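What the Gripper Knows About Setting a Table

I have spent most of my working life around banquet tables, and I love them more than is probably reasonable. So when Plisell, the catering firm where I help run the dining side, decided to bring in a robotic table-setting station, people assumed I would be the one dragging my feet. I was the one asking when it would start!

I'd like to explain why, and also where I think we could still get it wrong.

Start with the work itself. For a decent-sized dinner we set 60 covers, sometimes twice in one day. Mat, plate, knife, fork, over and over, and then back through to straighten what got bumped. If you've never done it, you might picture a pleasant hour of fiddling with forks. By the last table your lower back is talking to you and your wrists have joined in. I've watched very good servers start a shift already tired because they spent the afternoon bending over furniture. They're the same people we then ask to smile, carry hot food and remember who can't eat shellfish.

That's the part of the job I want a machine to take. Guests never notice who put the fork down. They notice who came back when they'd dropped it.

The system we're getting is called Drornitow, and what won me over is how it learns. I had imagined a programmer in another city deciding where a knife goes. Instead, our own people teach it. You hold a gripper in your hand, with the same sort of fingers the arm will have, and you do the job with it. You pick up, you place, you nudge. The recordings become the lessons. Our sessions are held at a small table with mats like the ones we use on weekdays, a dark plate and some flatware, and whoever is on the rota that day does the teaching.

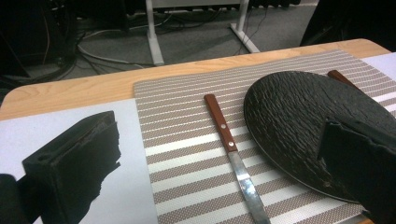
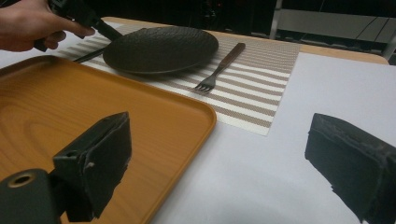 A knife by a black plate on a striped mat, and every bit of it harder than it looks when your fingers have been swapped for two blocks.

I took my own turn in the second week, full of confidence, and I was terrible. A plate has a rim, and the rim has to be approached at a certain angle or the whole thing slides off toward the edge. Flatware lies so low that you have to come down almost to the mat before you can close on it. I've been doing these things without a thought for 26 years, and suddenly I had to think about every one. It was wonderful. I came away with more respect for my own hands, and a lot more for the dishroom and dining staff who picked it up faster than I did.

Lertchai Wongsuwan sees it differently, and told me so after reading a draft of this piece. Teaching a machine your job is still work, he said, and it's skilled work, and if the firm is going to keep those lessons for years it should pay for them as something more than an ordinary hour on the floor. He also said that being excited comes easily to people whose hours aren't on the table. I had no quick answer to that, and I still think about it on the drive home.

He's right about the pay. At the moment a teaching session counts as a normal shift, and I have argued to the owners that it shouldn't. When a senior server shows a new hire how to lay a table, the new hire walks away with the knowledge, and that's a fair enough trade, because somebody once did the same for the senior server. A recording is something else. It can be copied to our other dining room at Matlala overnight, and to any site we open afterward, and the person who made it won't be asked again. There ought to be a rate for that. There ought to be a name attached, too, if the person wants it.

On hours, I can tell you what we've been promised and what I'd like to see in writing. The promise is that no one loses hours in the first 12 months. Good. I'd like it to go further and say where the freed-up time goes, because time that isn't spoken for has a way of vanishing from the schedule. My list is already long! We have never had enough people greeting at the door. We've never had a proper tasting for the floor staff before a new menu, so they end up describing a sauce they haven't tried. And our newer servers learn wine by being embarrassed in front of a guest, which is a rotten way to learn anything.

I'd also like the setup crew to keep the right to switch the thing off. I mean this quite seriously. A room changes. Someone brings their grandmother in a wheelchair and a place has to shift over, or the host decides at the last minute that the families should be mixed. The people standing in that room should be able to stop the arm and move the plate by hand, and nobody should ask them to fill in a form about it afterward.

I hear the worry that young people coming up won't learn to set a table if a machine does it for them. Maybe. I'd keep a few tables at every event for setting by hand, partly as training and partly for pleasure. There's a satisfaction in stepping back from a well-laid table, and I wouldn't want to take it from anyone who enjoys it. What I would take away is the fortieth identical place setting on a Saturday afternoon with your feet already hurting.

Another firm in town, Dulletti, went about it the other way around. Their system arrived finished, it was installed on a day when the floor staff were off, and everyone found out at the start of the next shift. A friend who works there says people still talk about it as "theirs" - meaning management's. Ours gets talked about as "ours," mostly, usually while somebody is complaining that it learned a bad habit from somebody else. There's a running argument over who taught it to leave the knife crooked. I have a strong suspicion it was me.

So yes, I'm keen. I'm keen because I've seen the people I work with teach something difficult and be visibly proud of it, and because I would like them to get home with their backs intact. The owners meet with the dining staff next week to talk about the teaching rate. Lertchai will be there with his notes, and I've asked to go second.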